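Budget check: two-arm tabletop setup, second order
Forum: Purchasing and Planning
Started March 2022

rajitha_k
I'm putting together the second equipment order for a two-arm tabletop rig and would like a sanity check before it goes out. The first order covered the arms, the parallel grippers, the controllers and a head camera. The second is supposed to cover everything we left off the first one.

The quote from Mollah currently has these lines:

- wrist cameras, one per arm, plus one spare
- Zakine finger pads, two sets
- Tredum cable kit (sleeving, clips, strain relief)
- Dritine extended service plan, first year
- fixed work table with leveling feet
- spare power supply

The task is small-object handling at table height: cups, jars, lids, nothing heavy. Work happens in furnished rooms, so the table and floor are whatever the room has.
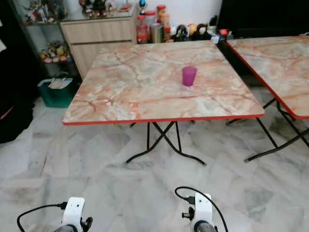 Head camera, purple cup on the folding table, both grippers in view.

The service plan is the largest line by a wide margin. The pads are the smallest. I have no feeling for whether that ratio makes sense. Lead time on the cameras is six weeks, so whatever is missing from this order will stay missing for a while.

Rajitha Kumarasinghe

torquelimit
The ratio is backward for a first year. Arms fail early under the base warranty or they fail late. Pads and cables fail the whole time. I'd drop the service plan and move most of that money to consumables.

Read the base warranty before you do it. On the Dritine paperwork I have, joint modules are covered and the gripper is listed separately with its own terms.

shimstock
Disagree with torquelimit on the plan. The value isn't the repair, it's the advance replacement. Without it you ship the joint module back, wait for evaluation, then wait for the part. If you have a fixed delivery date for your data or your demo, one of those round trips costs more than the plan.

If there is no fixed date, skip it.

Also, that cable routing would bother me. The loops over the grippers in your picture stand well clear of the housings. A big loop is good for bend radius and bad for everything else. It catches on table edges and on the other arm. Buy the cable kit, and buy more of the clips than the kit comes with.

rajitha_k
There is a date, but it's internal and has moved before. Our own purchasing people treat it as soft.

On the cables: the loop length was set by the wrist roll range. When I shortened it, the connector took the load at the end of travel. I'd like to know what others do there. A Tredum swivel clip is in their catalog and isn't on my quote.

shimstock
Limit the roll in software to what the task uses, then cut the loop to suit. Picking up a cup doesn't need the full range. The swivel clip works but adds height right where your wrist camera will want to look.

padwear
What fingers are you running? Two sets of pads sounds low, but it depends on the finger.

rajitha_k
Long tapered ones, soft outer surface with lengthwise ribs. There are shorter stubby pads behind them nearer the bracket, and those look to me like a separate part number. I've asked Mollah and have no answer yet.

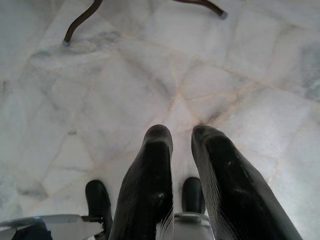
Wrist view, fingers pointing down at the floor, furniture legs at the top.

padwear
Thanks, that helps. Things I'd check from that view:

The surfaces look shiny in patches. I can't tell from a still whether it's residue, wear or just the light. Wipe one finger with isopropyl, leave the other alone, and compare them under a lamp. If the shine goes away, your pad budget is partly a cleaning budget, and wipes are cheap. If it stays, assume the surface is polishing and order more pads.

The fingers take up a lot of the lower half. Check what you can see between the tips at the opening you use for a cup. If the answer is very little, a different camera bracket angle belongs on this order too, and brackets are the kind of line that gets left off.

We ran over 80 hours on a set of Zakine pads with smooth plastic objects before grip got inconsistent. Glass was worse. I would not plan on the same number for yours, the ribbing is different.

torquelimit
Seconding the bracket. Two fixed angles or one adjustable. The adjustable one drifts unless you mark it, so I'd buy fixed.

And strike the work table.

rajitha_k
Why strike the table? The folding ones are the weakest part of the setup. The top flexes when an arm touches down, and the height changes from room to room.

torquelimit
You said the work happens in furnished rooms. If the arms have to cope with a folding table in use, a fixed table in the collection setup gives you clean numbers for a condition you don't have. Put the money into measuring the tables you do have. A digital level and a decent tape will cover it.

shimstock
I'd keep the fixed table. You need one surface you trust for calibration. It doesn't have to be the surface you work on. Without it, every time the wrist camera calibration looks off you will be arguing about whether the table moved.

torquelimit
Calibrate against a plate. A flat aluminum plate on the floor costs a fraction of a leveled table and goes in the car.

shimstock
On a floor with grout lines it needs three feet under it or it will rock. Otherwise fine, I can live with a plate.

lowbidder
Different question. Does anybody check reflective surfaces before spending on cameras? Glossy patterned tabletop, pale bright floor, translucent cup. If the wrist cameras on the quote are depth cameras, all of that is trouble. A translucent cup will often come back as a hole, or as the table behind it.

Ask Mollah for one unit on loan before you commit to the full line. They have done it for us. We paid shipping both ways.

rajitha_k
They're plain color cameras. Depth was considered and dropped, partly for the reason you give. I'll still ask about a loan unit, mostly to test mounting and exposure. The floor is bright enough that the tabletop view and the floor view probably want different settings.

padwear
If it's color only, pay for manual exposure control and check that the driver really exposes it. Some list it and then ignore what you set.

rajitha_k
Revised list, after the replies and a call with Mollah. In priority order, with the reasoning where it changed.

1. Wrist cameras, one per arm plus one spare. Unchanged. One unit comes first on loan and the rest ship if it passes. Exposure has to be locked from the driver and hold through a restart. I'll set it once on the floor and once on the cup and tabletop, then look at how far apart the two values are.

2. Tredum cable kit plus a bag of extra clips, no swivel. Roll will be limited in software first, then the loops get cut down. The head view is the reference for this one: same table, cup in place, both grippers in front of it, one still before the change and one after, so the clearance can be compared.

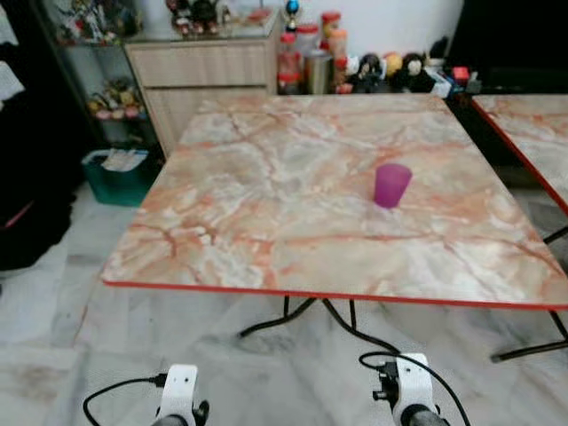

3. Zakine pads, raised from two sets to six. Mollah confirmed that the short pads are a separate part, so those get their own line. The isopropyl check happens before the order is signed, and the count may come back down.

4. Fixed camera brackets, two angles. New line. Mollah stocks one angle and the other is made to order.

5. Aluminum calibration plate with three feet. Replaces the work table. Digital level added on the same line.

6. Spare power supply. Unchanged.

7. Dritine service plan. Moved to the bottom and quoted separately. They will let us add it within the base warranty period at the same rate, which I did not know. Contingency is set at 10 percent of the hardware lines, and the plan is outside that.

torquelimit
Get the part about adding the plan later in writing, with the rate on it. "Same rate" on a phone call is a sales statement.

Otherwise that is a list I would sign. I'd still argue six sets is high if the wipe test comes out clean.

padwear
Six is fine. They keep, as long as they stay in the bag and out of sunlight. Write the received date on the bag.

lowbidder
10 percent contingency is thin with a made-to-order bracket on there. If the angle is wrong you buy it twice. Can you print one first and check the view before ordering metal?

rajitha_k
Yes, we have a printer that can do it. I'll hold line 4 until a printed one has been on the arm for a few sessions. Mollah is sending the plan terms by email and I'll post the wording on the rate when it arrives.

shimstock
Post the loop length you end up with too, and the roll limit. I have the same housings here and have been guessing at both.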